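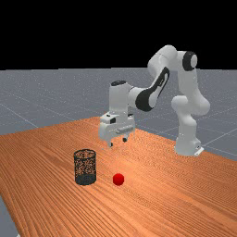
What Happens to Office Trash After Dark

Most people who work in an office could not say where their trash goes. They drop a coffee lid or a printed agenda into the can by the desk, and the next morning the can has a fresh liner. Between those two moments is a chain of work that takes up a good part of the night and a good part of a building's cleaning budget.

By Everett Haverford
30 October 2024

At the Gesten Building, nine floors of rented office space near a commuter rail station, the chain starts at 6:15 in the evening. Kipchumba Odera comes up in the freight elevator with a gray cart, a roll of clear liners and a roll of black ones. He begins on the top floor and works down. By the time he reaches the lobby it is close to midnight.

Odera has cleaned offices for 11 years, the last four of them at Gesten. He empties the desk cans first, then the kitchens, then the copy rooms. The desk cans take the longest.

"A kitchen is one big bag," he said. "Desks are one banana peel each."

That is the problem in short. The desk can became standard in American offices when a typical worker threw out mostly paper. Letters came in, carbon copies went out, and a can beside each chair kept the floor clear. Now the paper has thinned out, and what goes in the can is lunch. A lunch container is bulky, often has sauce in it, and cannot sit over a long weekend.

So the liner gets changed every night, even when it holds a single tissue. Ross Dalgleish, who manages the building, went through his supply orders last January and found that Gesten had used 3,833 cases of paper goods and liners since he took over. He did not like the number. He asked the cleaning contractor, Lomero, what it would cost to stop servicing desk cans altogether.

Lomero came back with a plan that many large buildings already use. Each floor would get shared stations, with one bin for recycling, one for food scraps and one for everything else. Workers would carry their own trash to the station. The desk cans would be collected and stored.

Dalgleish sent the plan to his tenants. Within a day he had more email than he had received about the new parking rates.

People do not like to lose the can. Some of the complaints were practical. A woman on the sixth floor with a bad hip did not want to walk to the end of the hall each time she used a tissue. A tax office was worried about client papers lying in a shared bin. Other complaints were harder to answer. One man wrote that he had been in the working world for 30 years and had always had a wastebasket.

Triin Bite has read hundreds of messages like that one. She advises building owners on waste contracts and has helped with the switch in offices, two hospitals and a county courthouse. She said owners tend to announce the change as a savings measure, and that this goes badly.

"People hear that you are saving money by giving them a chore," Bite said. "Tell them where the bins are and what goes in each one. Tell them who to call if they need an exception. Leave the budget out of the first email."

She also advises against taking the cans away all at once. In her experience a floor needs a few weeks with both systems in place. During that time the desk cans are emptied twice a week, then once a week, then not at all. By the end, most workers have stopped using them, and the ones who still do are easy to talk to one by one.

The placement of the stations matters more than the signs on them. Bins by the printer collect paper. Bins by the sink collect food. A bin by the elevator collects everything, including items from other floors. Bite likes to stand in a kitchen at lunchtime and watch where people look when their hands are full. The bin should go there.

Sorting is the weak point. At the desk, one can took everything, and a worker made no choice. At the station there are three openings, and a person holding a paper cup with a plastic lid and some coffee left in the bottom has to make up to three decisions. Many make none and drop it in the closest hole. A load of recycling with too much food in it may be sent to the landfill, so a floor that sorts poorly can end up no better than one that does not sort.

Neves, a software company that rents the fourth and fifth floors, tried to get ahead of this. So-yul Bae runs the office there. She taped real objects to a board above each station: a clean yogurt cup over recycling, a tea bag over food scraps, a chip bag over the landfill bin. She changes the objects when the cafe downstairs changes its packaging.

"I had printed signs before," Bae said. "They had little green arrows. I think people saw them as decoration."

Her floors were the first to give up their cans. A few workers have brought in their own from home, and she lets them, on the condition that they empty them. One employee keeps a wire basket under his desk that he has not used since spring. He says he likes having it there.

For the cleaning crew the change has been mixed. Odera no longer bends down several hundred times a night, and he said his back has noticed. But the station bags are heavy, the food bags above all, and they have to be lifted out of a tall bin at an awkward height. He asked Lomero for bins that open at the front. The contractor ordered them for two floors, and he is waiting for the rest.

There was also the matter of hours. When desk service ends, a building owner will often ask the contractor to cut the crew. At Gesten, Dalgleish agreed to keep the same hours for a year and put the time into carpets, vents and windowsills, which had been skipped for a while. He has not said what he will do after that.

The old cans are in the basement, stacked by size in a storage cage next to the boiler room. Dalgleish offered them to a school and got no answer. The tax office on the third floor still has its own, along with a locked bin for shredding, and Odera stops there every night a little after nine.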